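Orkier 생활 메모 말뭉치 데이터 카드

버전 3
마지막 수정: 2024년 3월 17일

개요

Orkier는 집 안에서 쓰는 짧은 한국어 메모를 모은 텍스트 데이터입니다. 냉장고, 서랍, 신발장 같은 곳에 붙이는 글을 대상으로 합니다. 메모 500개가 들어 있고, 한 개의 길이는 가장 긴 것도 50어절을 넘지 않습니다. 저는 한국어를 나중에 배운 사람이라서, 처음에는 이런 메모를 읽는 것이 신문보다 어려웠습니다. 조사가 없고, 주어가 없고, 가끔 동사도 없습니다. 그래서 Borkport에 살 때부터 조금씩 적어 두기 시작했습니다.

종이 메모는 대부분 물건 가까이에 붙어 있어서, 글만 옮기면 뜻이 많이 빠집니다. "이거 먼저"라는 메모는 옆에 무엇이 있는지 모르면 해석할 수 없습니다. 이 문제 때문에 각 메모에 장소 항목을 따로 넣었습니다.

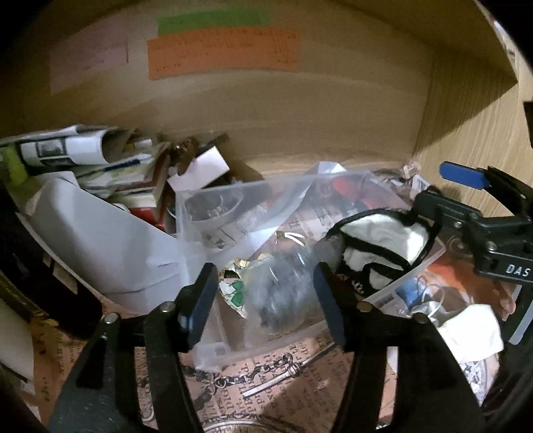

파일 구성

memo.tsv: 본문 파일. 한 줄에 메모 하나
place.tsv: 장소 코드와 설명
split.txt: 학습용과 평가용의 구분
CHANGES: 버전별 변경 내용

memo.tsv의 열은 번호, 원문, 표준 표기, 장소 코드, 말투, 비고 순서입니다. 문자 인코딩은 UTF-8이고 열은 탭으로 나눕니다. 원문 안의 줄바꿈은 빗금 하나로 바꾸었습니다. 원문에 빗금이 있는 경우에는 두 개를 연달아 썼으니 읽을 때 주의해 주십시오.

표기 원칙

원문 열은 맞춤법이 틀려도 고치지 않습니다. "설겆이", "몇일", "않되요" 같은 것도 그대로 둡니다. 표준 표기 열에서만 고칩니다. 띄어쓰기는 판단이 어려운 경우가 많았고, 제 판단이 틀린 곳도 있을 것입니다. 읽을 수 없는 글자는 네모 기호(□)로 적었습니다. 추측해서 채우지 않았습니다.

말투는 해요체, 해라체, 명사로 끝나는 것, 기타로 나눕니다. "문 꼭 닫기"는 명사로 끝나는 것으로 보았습니다. "닫을 것"도 같습니다. "닫아 줘"는 기타에 넣었는데, 버전 2에서는 해라체에 있었습니다. 옛 버전과 비교하실 분은 CHANGES를 먼저 보시기 바랍니다.

장소 코드

코드는 8개입니다. 부엌, 냉장고, 현관, 욕실, 옷장, 서랍과 수납칸, 책상, 그 밖의 곳입니다. 냉장고는 부엌 안에 있지만 메모가 많아서 따로 두었습니다. 수납칸과 서랍은 처음에 나누었다가 합쳤습니다. 뚜껑이 없는 통이나 선반 칸을 어느 쪽에 넣을지 정하기가 어려웠습니다.

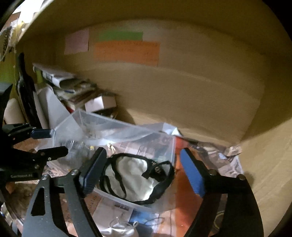 같은 메모가 두 장소에서 나온 경우에는 번호를 다르게 주고 비고에 서로의 번호를 적었습니다. "만지지 마세요"와 "쓰고 제자리에"가 여기에 많이 해당합니다. 중복을 지우고 쓰고 싶으면 표준 표기 열을 기준으로 지우는 것이 좋습니다.

개인 정보

이름, 전화번호, 주소, 비밀번호는 모두 기호로 바꾸었습니다. "엄마", "큰애" 같은 호칭은 남겼습니다. 아직 남아 있는 개인 정보를 찾으시면 번호만 알려 주십시오. 내용을 다시 적어서 보내지는 말아 주십시오.

한계

글쓴이의 나이나 지역은 기록하지 않았습니다. 사투리 메모는 매우 적습니다. 분류는 저 혼자 했기 때문에 일치도 수치가 없습니다. 말투 자동 분류에는 쓸 수 있지만, 한국어 전체의 경향을 말하는 근거로는 부족합니다.

관련 자료

Flindeck: 메모를 장소별로 찾아보는 작은 검색 도구
Lyimo: 표준 표기 열을 만들 때 쓴 규칙 모음. 아직 정리 중입니다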